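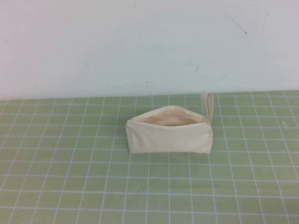

トラタムコーム鉄道の忘れ物は、いつまで駅で預かってもらえるのか。
届いた駅で保管されるのは当日の終電までで、翌朝にはカモンウッド駅の遺失物センターへ移される。センターでの保管期間は、9月の改正後は2カ月になる。

トラタムコーム鉄道は7月22日、車内や駅構内で見つかった忘れ物の取り扱いを改めると発表した。これまで駅ごとに分かれていた保管場所をカモンウッド駅の遺失物センターに集め、問い合わせの受け付けも一本化する。新しい取り扱いは9月の始発から適用される。

同社の路線は全長約67キロで、沿線の主要駅がそれぞれ忘れ物を預かってきた。記録の付け方は駅によって異なり、紙の台帳を使う駅もあれば、独自の表計算ファイルで管理する駅もあった。終点まで運ばれた品物が折り返しの列車で戻され、途中の駅に預けられることもあり、持ち主が複数の駅に電話をかけなければならない場合があった。

改正後は、駅員や乗務員が受け取った品物を共通の端末に登録する。登録するのは、見つかった日時、列車または場所、品物の種類、色、大きさなどの特徴で、情報は登録と同時にセンターの職員が検索できるようになる。端末とソフトウエアはリンデマン社が納入し、今年1月から4駅で試験的に使われてきた。

試験を担当した旅客サービス課のミン・インホ課長は、発表の席で「筆箱や小物入れ、折り畳み傘のように似た品物が多いものほど、探すのに時間がかかっていた。特徴の書き方をそろえたことで、電話口での確認が短くなった」と説明した。試験中に駅員から出た意見を受け、色の選択肢を増やし、自由記入欄を広げたという。

財布、携帯電話、鍵、身分証明書など貴重品にあたるものは、ほかの品物と分けて施錠した棚に保管する。食品は従来どおり当日中に処分し、ぬれた傘や衣類は乾かしてから登録する。現金や本人確認書類は、法令に従って警察に引き渡す。引き渡し後の問い合わせ先は、センターで案内する。

受け取りには、本人の氏名と住所が分かる書類が必要になる。代理人が受け取る場合は、持ち主の署名がある委任状を添える。書式は各駅の窓口に置くほか、同社のウェブサイトにも掲載する。通学定期券の忘れ物については、学校の発行する生徒証でも受け取りを認める。

センターまで来られない利用者には、配送も始める。料金は沿線の自治体内であれば一律692円で、受取人の負担となる。配送はジョニコ社に委託する。割れ物や大型の荷物、貴重品は対象に含まれない。希望する場合は、電話かウェブサイトで本人確認を済ませたうえで申し込む。

沿線の利用者の受け止めは分かれている。カモンウッド駅から通勤する会社員の女性は「窓口が一つになれば、どこに聞けばいいか迷わない」と話した。一方、トラタムコーム駅近くに住む男性は「地元の駅で受け取れなくなるのは不便だ。年寄りには乗り換えがつらい」と述べ、駅での受け取りも残すよう求めた。

同社によると、センターに集めた後も、利用者が希望すれば最寄りの主要駅まで無料で品物を回送し、窓口で渡すことができる。ただし回送には数日かかり、保管期間の終わりが近い品物は応じられないことがある。回送を扱う駅の一覧は、8月中に各駅の掲示板に張り出す。

保管期間が過ぎても持ち主が現れない品物は、所定の手続きを経て売却または廃棄される。売却で得た代金の使い道は、まだ決まっていない。同社は「駅の待合室の設備に充てることも含めて検討している」としている。

8月末までに各駅へ届いた忘れ物は、従来の方法でそれぞれの駅が保管を続ける。該当する品物を捜している人は、届け先とみられる駅に直接問い合わせてほしいとしている。遺失物センターの窓口はカモンウッド駅の改札外、東口の階段脇にあり、年末年始を除いて毎日開く。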